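# Week 9: How a Desktop Computer Stays Cool

Welcome back! Last week we ended with the question of where all the electricity goes once it enters a computer. Nearly all of it leaves again as heat, and today we follow that heat out of the box. I love this topic — it's thermodynamics you can feel with your hand. 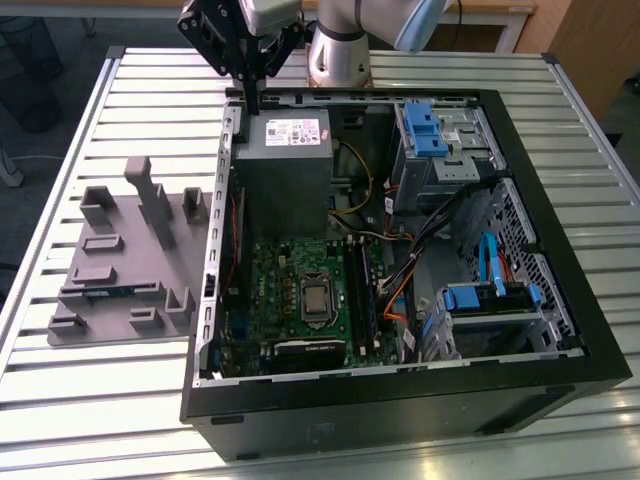
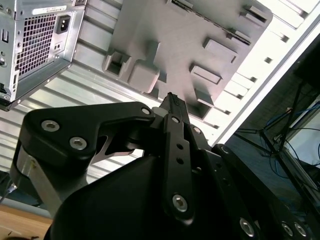
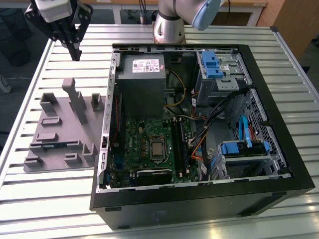 **Imani Makori**
Lecturer, Everyday Thermodynamics

## 1. Three ways out

Heat moves by conduction, convection and radiation. Inside a computer the first two do almost all the work. Conduction carries heat from the chip into a metal block, and convection carries it from the block into moving air. Radiation plays a small part at these temperatures, so we'll ignore it until September's follow-on course.

## 2. The chain

Think of the path as resistors in series:

chip → paste → metal base → fins → air

The temperature rise across each link is

ΔT = P × R

with P in watts and R in degrees per watt. Add up the R values and you know how hot the chip will run above room air. Isn't that neat? The same equation you used for circuits, with new letters!

The paste layer surprises people every year. It conducts far worse than copper, but it conducts far better than the air it replaces. Two "flat" metal surfaces touch only at their high spots, and the gaps between them are full of air.

## 3. Why fins?

Convection follows

P = h × A × ΔT

You can raise h (faster air) or A (more surface). Fins raise A enormously in a small space. Pack them too tightly, though, and the air slows down — h falls and you lose what you gained.

## 4. Problem set

1. The Ravitz heat sink has 2,062 square centimeters of fin area. Convert to square meters before doing anything else, please.
2. A workstation draws 534 watts. Find the airflow needed to keep the exhaust 9 degrees above the intake.
3. Sketch the resistor chain for a laptop with no fan.

Hand in by Sun 27 April. Lilian Kinyua has the spare copies of the Pascu reader, chapter 4 especially.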